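The Harvest Supper Moves to the Highway

By Rosaura Rivadeneyra
11/2/22

By the time the soup reached the far end of the line in Treltstead it had gone lukewarm, and not one person sent it back. The harvest supper has always been held in the grange hall, with the good tablecloths and the piano that needs tuning, but this year the growers carried it out to the shoulder of the county highway, right across from the gates of the Retamal packing company, and served it there on doors laid over sawhorses.

They have been out there 35 days now. The quarrel is over water, as most quarrels in the valley are sooner or later. Retamal wants to close the old Flurley ditch and sell its share by meter, and the families who have run that ditch since their grandparents dug it would like to be asked first.

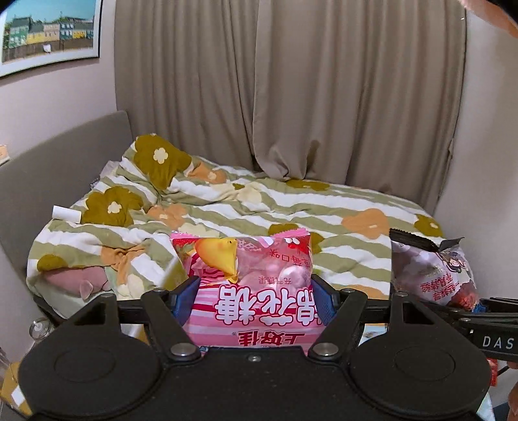 Milagros Orellana grows onions and a little garlic on land her mother left her, and she told me, ladling all the while, that she had never held a sign in her life before October. "I don't even like parades," she said. But she had read the new rate sheet twice at her kitchen table, and then she'd gone and found her boots.

The supper has its own habits (I grew up with them, so forgive me if I go on a bit). The oldest grower breaks the first loaf. The youngest child who can manage it rings the bell. Then somebody reads out the names of the fields, one after another, even the ones that were sold long ago, and people answer for their own. This time Cristóbal Barrientos did the reading from the bed of a pickup, and after each name the crowd called back "still here," which was new, and which made the hair stand up on my arms. 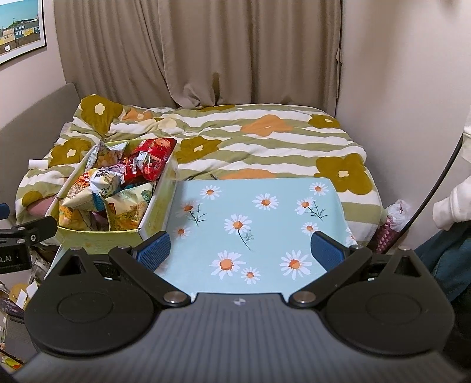 6 min read

There were 200 people at the tables, and more standing by the fence with bowls in their hands. The petition going around had 658 signatures on it by dark. Facundo Navarrete, who has sat across from the company in every meeting so far, wouldn't guess at what it might do. He said the water board takes up the matter in January and that he planned to sleep a good deal before then.

Later on there was dancing, mostly the slow kind, on account of the gravel. A trucker leaned on his horn going by and got a cheer for it. When I left, Milagros was scraping out the last pot and arguing happily with her cousin over who would bring the beans next time.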